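December 28, 2022

**Lotitz Hound Registry publishes revised breed standard for the Cidau Hound**

The Lotitz Hound Registry has released a revised breed standard for the Cidau Hound, a medium-sized scent hound kept mainly for hare and fox. The new text replaces the version in use since the registry opened its stud book and takes effect in April.

The revision sets height at the withers at 20 to 22 inches for males and 19 to 21 inches for females. The previous text gave a single range for both sexes. Coat colour is now defined as fawn or grey ticking on a white ground, with solid fawn ears permitted. A fully black nose is required in dogs older than 7 months.

"The old wording on ear set was being read three different ways at shows," said Booker Whitlock, registrar. "Judges now have a fixed reference point, level with the outer corner of the eye."

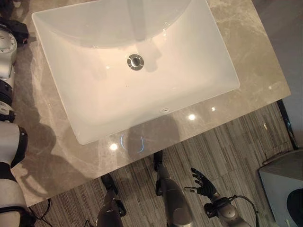 ## Changes to registration

The stud book holds 1210 living dogs, of which 800 are entered as breeding stock. Owners of dogs already registered don't need to reapply. Litters whelped after the standard takes effect must be recorded with:

- the registered names and numbers of sire and dam
- hip scores for both parents
- a microchip number for each pup
- coat colour at eight weeks

Dogs descended from the Lüthi line will continue to be entered in the main book. The Flamby line, which carries a longer coat, moves to an appendix for three generations. Appendix dogs may be bred to main-book dogs but can't be shown in conformation classes.

## Coat and ear care

The standard is accompanied by a short care guide. The Cidau Hound has a short, dense coat that sheds moderately through the year. Weekly brushing with a rubber mitt is sufficient. Bathing is recommended every eight weeks, in lukewarm water, with a shampoo made for dogs. Ears are long and folded and should be checked after each bath and after field work, then dried with a soft cloth. 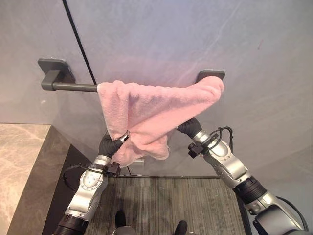 ## Health testing

The registry will keep results for hips, eyes and hearing in one file per dog. Hollis Abernathy, health officer, said hearing tests were added at the request of breeders working with mostly white dogs.

"We have 2000 archived records to bring into the new format, and the oldest are handwritten," Abernathy said. "Breeders who still have original certificates are asked to send copies."

Printed copies of the standard will be mailed to members with their renewal notices. Non-members may request one in writing from the registrar at the Lotitz office.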